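## 7. Running the Mug Demo on Open Day

Sections 1 through 6 covered the cell when it is quiet and you have it to yourself. This one covers the Dirnwood open day, when you will have neither. Read it the evening before. Reading it at the controls, with a line of families waiting, has been tried.

The Drarna cell runs one job for visitors: mugs go from their coasters to the tray, and then back to their coasters. It is a modest job. People will watch it for longer than they watch anything else in the building, including the laser cutter, which cost far more.

### 7.1 Before the doors open

1. Switch on at the wall, then at the cell. Wait for the green light on the board under each arm. One green light means one arm, and you need two.
2. Wipe the tabletop and the tray. The floral covering is staying. Timmermans picked it, the arms were taught on it, and requests to change it should be sent to Timmermans in writing.
3. Set the tray in the middle of the table with its long side running from back to front.
4. Put the coasters along the back edge and stand one mug on each. The coasters don't match and aren't meant to. Visitors like to call out a mug by color, and "the white one" is only a useful answer if you enjoy follow-up questions.
5. Check that every mug is empty. Look inside each one. Staff have been known to set down a real coffee in the row and wander off.
6. Run program 18 once with no audience.
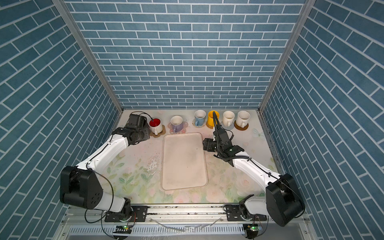
If the test run goes through, leave everything alone. The urge to improve the speed setting is strongest in the ten minutes before opening and should be resisted until the visitors have gone home.

> **Note:** The cycle counter stood at 1,540 when this section was written. Write the new figure in the log at the start and end of the day. Stistora wants it for the service plan and will ask for it in a tone.

### 7.2 Giving the demonstration

1. Ask visitors to stand behind the floor tape. Ask again.
2. Say what is going to happen before you press Start. Two sentences will do. The long version, with the history of the gripper, can be saved for anyone who asks a second time.
3. Let a visitor choose the first mug. Select it on the pendant and confirm.
4. Press **Start** and take your hand away from the table. Keep your other hand near the stop button.
5. Let the arm finish its move before you start talking. Nobody is listening to you while it moves anyway.
6. Repeat with a second mug. After that, run the return program and begin again with the next group.

> **Caution:** The arms reach farther than they look as if they can. Do not lean in to straighten a coaster, rescue a mug or point something out while either arm is live. Press **Stop**, wait for both arms to hold still, and then reach.

The cables at the grippers pass close to the back row, and at some angles they will hang over a mug or seem to go right into it. Visitors will point this out to you. Watch for a cable that catches on a rim or a handle, and stop the cell if one does.

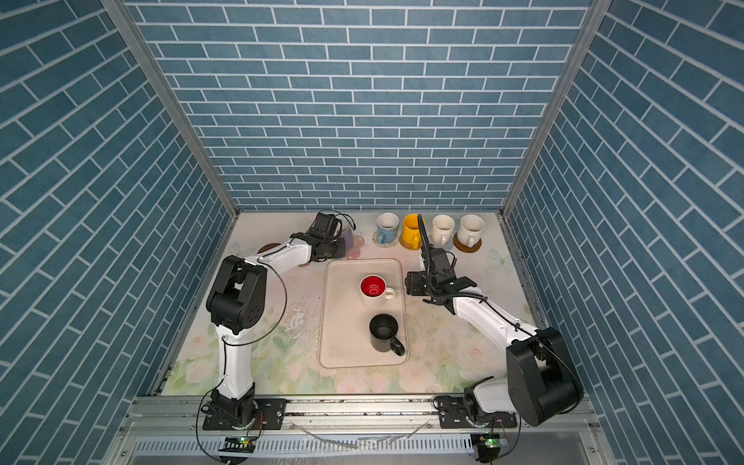
*Figure 7-2. Two mugs on the tray, one with a red interior and one black, with the right gripper open beside the tray.*

### 7.3 Spills and other excitement

Any liquid on the tabletop ends the demonstration until it has been dealt with, however small the puddle and however large the crowd.

1. Press **Stop**.
2. Switch off at the cell and check that the board lights have gone out.
3. Blot with a dry cloth, working away from the rail. The vent grille is directly below it, and the boards sit just above the grille.
4. Check the grippers and the bottoms of the mugs. A damp mug slides on the tray.
5. Switch on again and repeat steps 1 and 6 of section 7.1.

If the pendant shows **989**, a gripper closed and found nothing to hold. The usual cause is a mug turned by a helpful hand, so that its handle is somewhere new. Turn it back and clear the message. After 3 of these in a row the cell locks itself, and you will need the key from the front desk. Collect the key in the morning; the front desk goes to lunch at noon with great discipline.

### 7.4 Questions you will be asked

**Can it make coffee?** No.

**Can it wash them?** No. We have the same problem with the staff.

**What happens if it drops one?** You stop the cell and sweep up. Spare mugs are in the cabinet marked Drarna, behind the older spare mugs.

**Is somebody steering it?** Not in this program. Hand-guided mode is described in section 9 and stays switched off while visitors are in the room.

### 7.5 Closing down

1. Run the return program and wait until both arms are parked.
2. Switch off at the cell, then at the wall.
3. Enter the counter figure, any 989 messages and any breakages in the log.
4. Return the key to the front desk before 5 p.m.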